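Bench cell budgeting

Bench cell budgeting is the planning of money, floor space and labor for a small robot workstation, usually one with two light arms fixed to a shared base and facing an enclosed work area. The term covers the period from the first request for funds to the end of the first year of use. It is used mainly by teaching laboratories, small research groups and firms that test the handling of packaged goods.

A bench cell differs from a production cell in that its tasks change often. The budget therefore gives more weight to fixtures, spare parts and staff hours than to cycle time.
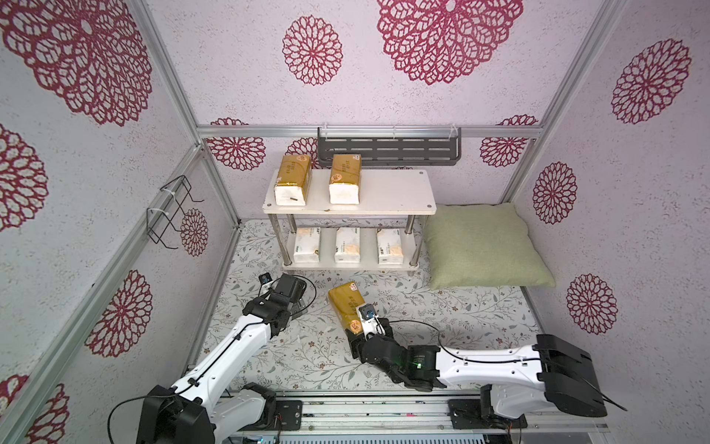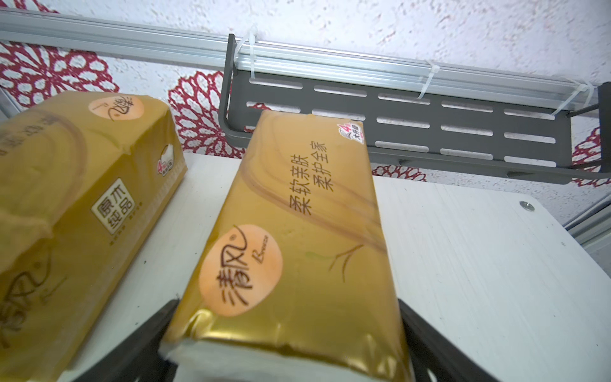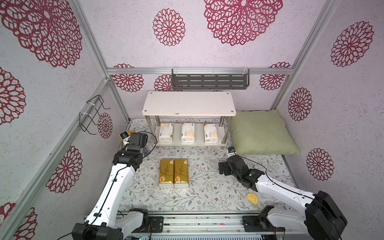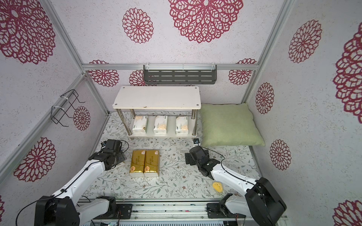
Two-arm bench cell with tissue packs as the handled goods. The second picture is a close view of a pack between the gripper fingers.

Scope

A bench cell budget is commonly divided into five headings: arms and grippers, frame and base, cameras and computing, props and consumables, and labor. Some authors place cameras with the arms when they are sold as one unit. Shipping, import duty and sales tax are listed apart from the purchase price, as they are charged at different times and often to different accounts.

The budget does not normally cover the room itself. Changes to the room, such as a new power circuit or a door lock, are charged to building funds where these exist. Where they do not, they are entered as a sixth heading and approved separately.

Arms and grippers

The arms are the largest single purchase in most plans. Buyers compare reach, payload, repeatability and the price of replacement joints. Reach is checked against the far corner of the work area and not against its center, as an arm that reaches the center may be unable to lift an object from a shelf at the back wall.

Payload figures given by sellers usually exclude the gripper, the wrist camera and the cable. The weight of these parts is subtracted before the figure is compared with the heaviest object in the task list. A reserve is then kept for objects added later.

Two-finger grippers are common in this class. They cost less than hands with more fingers and can be repaired with ordinary tools. Their opening width limits the goods that can be handled across the short side, and a planner measures each object in the task list before the order is placed. Soft packs are measured both at rest and under light pressure. Finger pads are treated as consumables.

A second arm does not double the cost of a cell, as the frame, the computer and the enclosure are shared. It does add to the hours needed for calibration and to the number of spare joints held.

Frame and base

Aluminum extrusion is the usual frame material. It is bought by length, cut to order, and can be taken apart and used again, so that part of its cost may be carried forward into a later project. Brackets and fasteners are often left out of first estimates - a frequent cause of small overruns.

The base holds the arms at a fixed distance from each other. Where the arms are mounted on a rail, the distance can be changed between projects, but the positions must be measured again after each change. Plans that include a rail should also include the labor for this.

Light fixtures inside the work area, such as racks and wire holders, may be attached with cable ties. This costs little and allows quick changes. It is less rigid than bolting, and a fixture that carries load or serves as a position reference is normally bolted.

Wall lining and floor covering are minor items. They are bought in more than one pattern where the cell is used to test vision software, so that the background can be changed between sessions. Material is ordered with enough surplus to replace a worn panel from the same batch.

Cameras and computing

A cell generally has at least one fixed camera that views the whole work area and may have one camera at each wrist. Wrist cameras are small and exposed, and are replaced more often than fixed ones. Their cables bend with every motion of the arm and are entered as spares in any plan longer than one term.

Computing cost depends on whether images are stored or only used during operation. Stored images create a continuing charge for disks and backup. This charge is often missed because it appears in the operating budget of the following year. A planner estimates it from the number of cameras, the hours of use each week and the period for which records must be kept.

Props and consumables

Props are the objects the cell handles. Household goods such as wrapped tissues, sponges and small cushions are favored for early work. They are cheap, light and available in matching units, and most of them do little harm to a gripper if a motion goes wrong.

Wrapped goods change with handling. Film creases, corners soften and printed areas wear, and the object may no longer match earlier records. For this reason goods are bought in sets from one batch and retired on a schedule. Goods of the same kind in different wrapping are purchased where the task requires the arms to sort or to separate one type from another.

Furniture used as a prop, such as a small two-tier shelf, is bought in duplicate when it can be obtained only from a retailer. Retail lines are withdrawn without notice, and a shelf of slightly different height may require every stored position to be taught again.

Labor

Labor is the heading most often underestimated. It includes assembly, wiring, calibration, operator training, the resetting of objects between trials and routine inspection. Resetting alone can take up a large part of an operator's day when a task involves several loose objects on a floor mat and a shelf.

The usual method is to write out one full trial, including the reset, and to time it by hand with a person moving the objects. The result is multiplied by the number of trials planned. Time lost to faults is then added as a separate line, so that it can be revised without altering the rest of the estimate.

The Nindden method

The Nindden method is a planning procedure set out by the equipment planner Manaia Ellery in a handbook for teaching laboratories. It works backward from trials. The planner first states how many completed trials the project needs, then the operator hours they require, and only then the number of cells. Purchase prices are not considered until this last figure is fixed.

In the worked case in the handbook, a project calls for 1,000 trials over 21 weeks. Setup and training are set at 106 operator hours, and 200 hours are allowed for trials and resets. One cell is found to be enough. Ellery notes that the same project had first been drafted with two cells, and that the second would have stood idle for want of an operator.

The method has been criticized for giving little weight to breakdowns. With a single cell, a failed joint stops all work until a part arrives. Later users of the method add a spare joint of each size to the purchase list, or reserve funds for express shipping.

The Yeoman sheet

The Yeoman sheet is a one-page form used with the method. It has a column each for the item, the supplier, the delivery time, the price and the date by which the item must be on site. Items are sorted by delivery time and not by price. This brings forward small parts with long delivery times, such as connectors and camera mounts, which may otherwise hold up a finished frame.

A revised form, the Plistwood sheet, adds a column for the account to be charged and a column for the expected remaining value at the end of the project. It is preferred where several departments share a cell.

Purchase, lease and loan

Outright purchase is usual for cells expected to run for more than two years. Leasing is offered by some suppliers for the arms only, leaving the frame and fixtures to be bought. Lease terms should be read for limits on modification, as drilling a link or replacing a gripper may be counted as damage.

Loans between laboratories are common and seldom well recorded. A loan agreement normally names the party responsible for repair, for return shipping and for calibration after return. The cost of calibration is often larger than the cost of shipping.

Acceptance

Final payment is commonly held until the cell has passed an acceptance test. A typical test requires each arm to pick up a stated object, place it at a marked point and return to rest, with the sequence repeated without operator contact. For two-arm cells, a further test is made with both arms inside the work area at once. The objects used should be those named in the task list. A test made with the supplier's own blocks shows little regarding soft or wrapped goods.

See also

Brumance scale (equipment wear)
Fixture planning
Operator hour
Yeoman sheet

This article was last revised on Saturday, March 2, 2024.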